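The Bin at the Bottom of the Stairs

Print this article
E-mail this article to a friend

Every house I have ever lived in has had a place where things go when they have stopped belonging anywhere. My grandmother had a blue roasting pan with a lid, kept on top of the refrigerator, and if you lost a button or a skate key or half of a pair of earrings, you asked for the roasting pan. My parents had a drawer, like most people, and the drawer stuck, and you had to slide a butter knife in at the top and push down on whatever was standing up inside - usually a ladle.

We have a bin. It lives at the bottom of the stairs, and it was meant to be there for one weekend, while we painted the upstairs hall and needed somewhere to put what was on the hall shelf. That was 2 children and a great many shelves ago. The paint has been redone since. The bin has stayed, and it has gone on filling in the quiet way that snow fills a window well, so that you look over one morning and can't see the bottom of it anymore.

I have been thinking about bins more than is good for me since a visit last December to Plelon, a town small enough that its repair and swap hall shares a parking lot with the feed store. The hall is called Skadar, which is painted over the door in letters that get smaller toward the right, where the painter ran short of wall. People bring in the contents of their drawers and boxes and sort them on long tables, and what they don't want they leave for somebody who does. There is coffee, and a plate of something with raisins. I went for an hour and stayed until they were stacking the chairs.

What I liked best was how little anyone hurried. A woman across from me spent a good twenty minutes with a cookie tin of curtain hooks, matching them up by the shape of the bend, and when she was done she put every one of them back in the tin and took it home again. The man next to her had brought one shoe tree. He seemed quite hopeful about it.

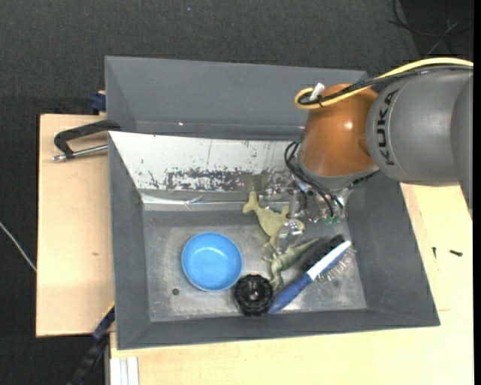
A mixed bin tells you more about a household than a tidy closet ever will, I think, and it is much better company. Closets are where we put the things we have made up our minds about. In a bin everything is still under discussion, and the oddest neighbors end up side by side without a word of complaint. You get a hairbrush with a blue-and-white handle lying a hand's reach from a pair of pale green dinosaurs, and a sky-blue bowl off to the left that might have come from a kitchen or a sandbox or a dollhouse tea, and something round and black with a ribbed edge that could be a knob or could be a little wheel. I am especially fond of that last kind of object. Every bin has one. You can't throw it out, for the very good reason that the day you do, the thing it came off will roll to a stop in front of you.

I came home from Plelon full of resolve, as one does, and tipped our own bin out on the living room rug that same evening. (I don't recommend the evening. Start after breakfast, when you still have your patience and there's enough light to tell navy socks from black.) I had read somewhere that you should make piles, so I made piles, and the dog lay down on one of them, and I worked around him.

There is a method, if you want one. Rulletel, the catalog company that sends me something glossy every spring whether I've ordered or not, sells a set of stacking trays with little brass label holders, and I will admit I spent a long while with that page folded over. The trays are handsome. But I've owned label holders before, and I know how it goes with me. The first label says Batteries, and the second says String, and by the fifth one I am writing Misc., and there I am with a bin again, a smaller one, with brass on it.

So I did it the way they do at Skadar, one thing at a time, with a cup of something hot nearby. You pick it up. You say what it is, out loud if the house is empty. If you can say where it lives, you walk it there right then, even if that's all the way up to the attic, and if you can't, it goes back. By bedtime I had climbed the stairs more times than I care to think about and found 2 library cards, a thimble, the good scissors, and the small brown teapot lid we had all given up for broken. The teapot itself went to a church sale years ago. I set the lid on the windowsill, where it looks quite nice.

What went back in the bin was still a fair amount. There were hair things and toy things, mostly, and a few of those round black mysteries. My younger one came down in her pajamas, looked the whole business over, and took out a plastic horse I had just put away. Then she asked where the rest of it was, meaning the mess, and seemed let down that there was so much rug showing.

I did wipe the bottom while I had it bare. It took warm water and dish soap and an old toothbrush for the corners, and it still has a ring on one side from a jar of poster paint. Then I put it back at the bottom of the stairs, a little closer to the wall this time, so the front door will open all the way.

Print this article
E-mail this article to a friend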